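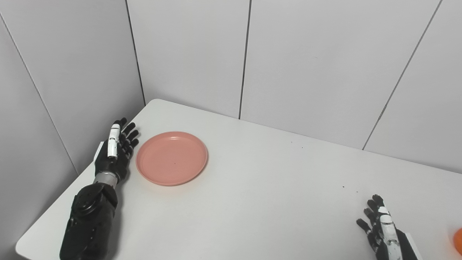
White table, corner of the small room.

Anbridge Quilt Guild, progress report on the Flamico grant, 17/12/2022

Charity quilts: 33 tops pieced, 10 quilted and bound. Behind on binding, short on batting. Ordered more from Panyasiri, still waiting.

Placemats for Plesari meals program all deliverd, 200 total. They asked for more by April, we said yes.

Spent so far: batting, thread, backing fabric. Receipts to follow, 3 missing, am chasing.

Beginner class full, will need a second one. Want to move leftover class money to backing fabric if thats ok with you. Please let us know before we order.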